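Ticket: wrist view lags on the goblet task, left arm only
Last updated: Monday, 4:40 pm

Hi Margaux, me again! I'm still stuck on this one. We're up to episode 200 of the goblet set for Donari, and the left wrist stream keeps drifting behind the joint log. It starts out fine, then somewhere past frame 2000 it's 32 ms late and stays there (the right arm is clean the whole way through).
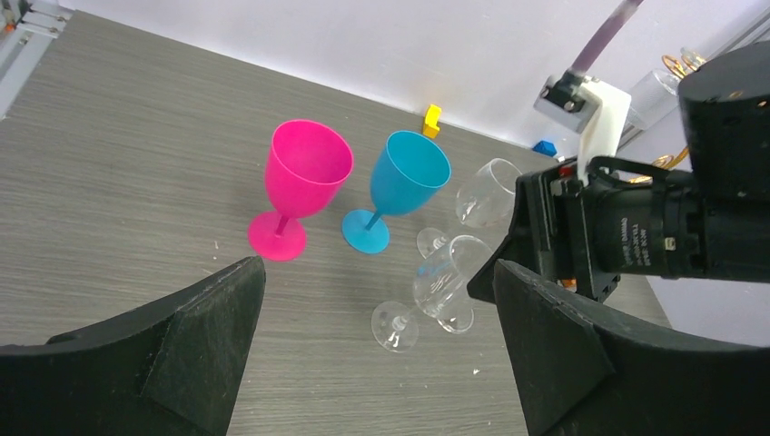 Drift matters more on this task than it did on the block sorting. The fingers have to close right where the stem is, and a late picture teaches the policy to close early. With the pink and blue goblets I can scrub through and spot the mismatch by eye. The clear ones are miserable, with the wood grain showing straight through the bowl, so please don't use those to judge sync!

Tried so far: new cable, other USB port, restarted the recorder between episodes. The restart helps for one episode, then it's back. Rūta thinks the write buffer is filling up, so I raised it to 4000 and I'm running another batch now.

Could you hold off on merging anything after episode 32 until I've checked the timestamps?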